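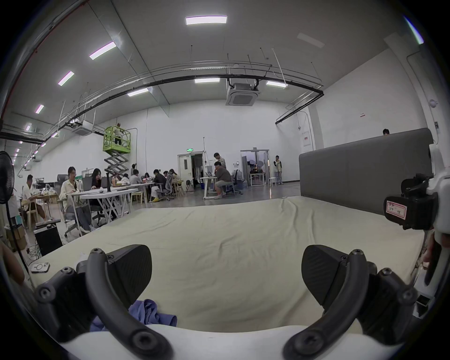 Figure 7. Mattress with a beige sheet and a blue cloth.

4.3 Public readings and the willingness to host

In this section we look at the evening readings which the Skindatham Fund organized in Branera, and we ask if people who attended them were later more willing to receive a displaced family in their home. The readings were held at Gamach Hall in April, always at 6 p.m., and the entrance was free. Each evening joined poems and short letters written by families who had left the river villages. The texts were read by the authors when they wished it, and by local actors when they did not.

We sent the questionnaire to 1,000 households in Branera and in the neighboring district of Coutinho. Of these, 886 gave an answer that we could use. The questionnaire had seven items, and only the last two concern the present section: whether any adult of the household had been at a reading, and whether the household would accept guests for one month or longer. The first five items are treated in Section 4.1.

The households that attended a reading declared more often that they would host. This difference was clear in Branera and weak in Coutinho. We do not wish to take too much from it. People who go to such an evening are probably already interested in the question, and our design cannot separate this interest from the effect of the reading itself. A survey made before the readings would have helped, but at that moment the program of the hall was not yet decided and we had no list of dates.

For this reason we also conducted interviews with 100 respondents, chosen by lot from those who had agreed to be contacted again. The interviews were done in the homes of the respondents, mostly in the late afternoon, by Raíssa Mendonça and two assistants. They followed a short guide with open questions. The respondents were free to leave out any question, and several of them did so when we came to the matter of money.

Two themes came back often. The first is space. When we asked what would make hosting difficult, people spoke about beds and bathrooms much sooner than about language or religion. A retired teacher in Coutinho told us: "I liked the poems very much. But I have one room with a door that closes, and I sleep in it." Similar answers were given by people who had attended and by people who had not. In our reading, the space in the house puts a limit on what any public event can change.

The second theme is the memory of particular texts. Respondents who had been at Gamach Hall seldom spoke of the evening as a whole. They remembered one line, or one person - usually the reader who was nearest to their seat. One letter, in which a mother lists what she packed and what she left behind, was mentioned more than any other text. Some respondents could repeat parts of this list, although not always in the correct order. The printed booklet, on the other hand, was almost never mentioned, even by those who had kept it.

We noted also some discontent. A few respondents found that the readings came too late, when the families had already been placed in the school building, and that the invitations should have said more plainly what was expected from the audience. "They asked us to listen, and then there was a form near the exit," said a shop owner from Branera. The form was an offer to register as a host. The organizers removed it from the exit after the second evening and put it in the entrance hall - a small change, but it must be kept in mind when the number of registrations is compared between evenings.

The registrations themselves are discussed in Section 4.4, together with the records of the school.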